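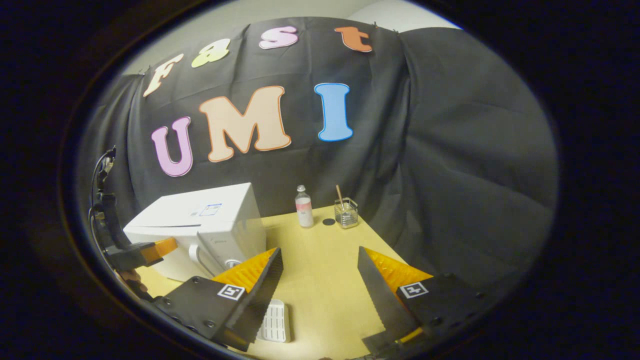
Cut-out letters spelling "Fast UMI" on a black fabric backdrop.

Apr 11, 2025

Payments company Sisance has received a license to issue electronic money in Drostesberg, clearing the way for it to offer accounts and prepaid cards under its own name.

Until now, the company has handled card payments for small stores through a partner bank. Under the new license it can hold customer balances itself and move money between accounts without going through the bank.

Sisance applied for the license in December. It said 3,414 merchants use its payment service, and that 636 of them have asked for an account where sales can be paid in the same day.

The first accounts will open to merchants already on its books. Personal accounts will follow in six months, the company said. It has not published a fee schedule for either product.

Customer funds will be kept in a separate account at Owusu, a savings bank, and cannot be used to pay the company's own costs. Vernix, a software firm, will supply the system that checks the identity of new customers.

Sisance employs 95 people and plans to hire more compliance and customer support staff before the accounts go live. The partner bank will keep processing card payments under its existing contract.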